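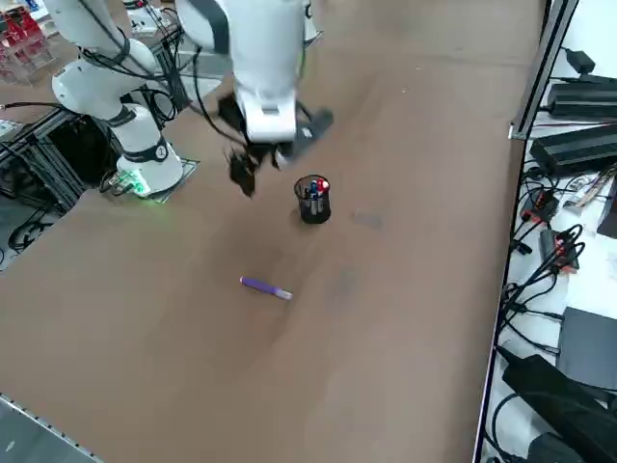 Pen holder task, two-arm cell. Purple marker still on the table, second arm moving over the holder.

Jul 17, 2022

Spent the session turning our loose habits on this cell into written rules, before the Wunmont people start using it in September. The old sheet from Zalero covered the arms and the stop circuit and left out the table, the cables and how we log a run.

Speed. Cap is 300 mm/s at the tool for anything where a person may reach onto the table. I had 5 saved programs to check. Two had no cap set in the file and relied on whatever the pendant was left at. Fixed both. From now on the cap goes in the program header, and a run without it doesn't get logged as valid.

Hands. No reaching in for a dropped marker while either arm is enabled. Pause is not enough — both arms go to disabled, then pick it up. The idle arm counts as live. People forget this one because it sits off to the side.

Cables. Arm cables need slack for the full wrist turn and must not be able to catch the other arm. Check by jogging slowly through the end poses before the first run of the day. The power bricks and connectors stay off the brown board, on the white surface to the side. That side needs tidying. The black cables over there are in a tangle and I could not trace one of them to its plug without moving others. Put Acharya labels on both ends, same numbers as the wiring sheet.

Start state. Holder upright within reach of the gripper, the loose marker lying on its side with the cap on, nothing else loose on the board. Vary the marker angle between runs and write it down. If the holder gets knocked over, the run is a fail even if the marker ends up inside.

Logging. 16 runs per block, no dropping the bad ones. Stopped runs get a line too, with who stopped it and why. The Ultel template has no column for that, so I added one at the far right.

Open:
Stop button reach from the operator side, measure it.
Do we need a marked line on the floor or is tape on the table edge enough?
Review the sheet again after 2 full blocks.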